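Household Goods Room at Calwood Reopens With Longer Hours and a New Table Linen Section

June 28, 2022

The Calwood Residents' Association is pleased to announce that the Household Goods Room, located on the ground floor of the Wieser Building, has reopened to members following the completion of shelving and flooring work. The room had operated on a reduced schedule since December, when the lower storage area was closed for repairs. All services have now been restored, and the Association thanks members for their patience during the closure.

The Household Goods Room was established to give members access to clean, usable items for the home at no charge. During the last reporting year, 3,969 items were accepted and passed on to households in Calwood and the neighboring district of Keltden. The largest categories were kitchenware, bed linen and children's clothing. Furniture accounted for a smaller share, owing to the limited space available in the Wieser Building, and larger pieces continue to be handled by appointment through the Keltden depot on Jekunen Street.

Changes to Hours and Access

The room will be open for two additional hours on each day of operation. Members may visit without an appointment during the first half of each session. The second half is set aside for households that have been referred by a partner office and that may need more time to choose what they require. Current hours are posted at the Wieser Building entrance and at the Keltden depot.

Members are asked to bring their own bags. A limited supply of boxes is kept near the door, and these may be used to carry dishes and glassware. Items may be reserved for up to 2 days. Reserved items that have not been collected by the end of that period will be returned to general stock.

Donations

Donations are accepted at the side entrance during opening hours only. Bags and boxes should not be left outside the building, where they may be damaged by rain. The Association is able to accept the following:

Dishes, glasses, pots and pans in good condition
Bowls, baskets and serving pieces
Clean clothing and shoes, sorted by adult and child sizes
Curtains, towels, sheets and blankets
Tablecloths and napkins
Small wooden furniture that can be carried by one person

The Association is not able to accept mattresses, car seats, large appliances or items that require repair. Electrical goods may be brought to the Keltden depot, where they are tested before being passed on. A contribution of 80 new storage bins was received this spring and has made it possible to separate clothing by season for the first time.

Table Linen

The most visible addition to the room is a section devoted to table linen. Tablecloths were previously folded and stored together with sheets and towels, and members often found it difficult to judge their size or pattern. They will now be kept on hanging rods, with the dimensions of each cloth marked on a paper tag.

In preparing the section, the Association reviewed the linen already in stock. Plain white cloths are plentiful. Patterned cloths are requested more often and are in short supply, particularly those long enough for a family table. Cloths with small stains will be considered if the stains are faint and the fabric is sound. Members who have washed and ironed their donations in advance have saved the Association a considerable amount of work, and this courtesy is very much appreciated.
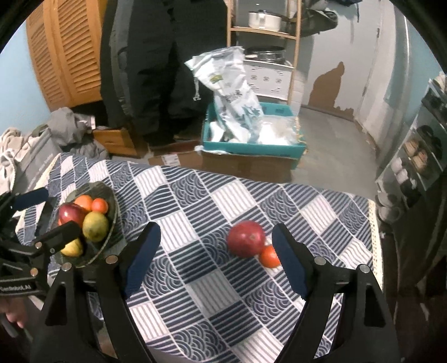

Table linen is among the simplest means of making a newly furnished home feel settled, and the Association encourages households to choose a cloth along with their dishes. A cloth need not be formal in order to serve well every day. A pattern of blue and white squares, with navy stripes in some and small waves or scallops in others, provides a cheerful background for apples, tangerines and a lemon, and a cream lace fringe gives the side of the table a finished look. A shallow bowl in a dark color, such as deep green, goes well with a cloth of this kind. Bowls and serving pieces are shelved directly across from the linen section so that members may compare the two.

Care instructions are available at the desk. Lace and fringed edges should be washed in cool water, placed inside a mesh bag if a machine is used, and dried flat. Printed and woven cottons may be washed with other colored items. Cloths should be fully dry before they are folded and put away.

Budget and Next Steps

The sum of $600 has been set aside for hanging rods, tags and replacement hooks. Any amount remaining will be applied to additional lighting at the back of the room. Members who wish to comment on the new arrangement may leave a written note at the Wieser Building desk or at the Keltden depot. The hours for December will be printed in a later issue of this newsletter.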